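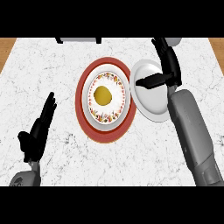 29 Aug 2022

Home late, feet gone, writing this on the bus and then at the kitchen table. Half of it will make no sense tomorrow.

Third week of table setting in the simulator. Ximeng Mao wants the Furnard people to see it before the real arms go into the Sinville dining hall in March. So we set plates. All day. Placemat, dinner plate, small plate with the flowers on the rim, and again. 160 runs since lunch and my notes good for nearly none of them, too tired to write properly.

What gets me is how long I spend on things I did for years without a thought. I waited tables at Morais before this. You grab a plate, you put it down, you're already talking to the next table. Now I sit and argue over which finger goes across the face of the plate and which one goes behind. Left hand just hovering there open, doing nothing – I'd have been yelled at for that.

Called the hall in the afternoon. They have 70 covers for breakfast, 75 on a bad day. The morning crew asked me straight out who loses hours. I said the plan is setup only, they keep service and clearing. True as far as I know. But setup is the hour they like, radio on, no guests, coffee. They come in at five for it. If the arms do it they come in at six and get paid from six. Nobody upstairs has put that in the slides and I didn't bring it up either. Should have. Will write to Ximeng tommorow, before the meeting and not after.

Also there's a new job on the list, "table attendant." Means standing by the arms and fixing what they get wrong. Same pay as now. One of the women at the hall said she'd take it if she can sit down. Ask about a stool!!

Run 73 still needs relabeling. Noltent invoice too, it's been in my bag since last week. Milk, bus pass, call mom back.

Bed.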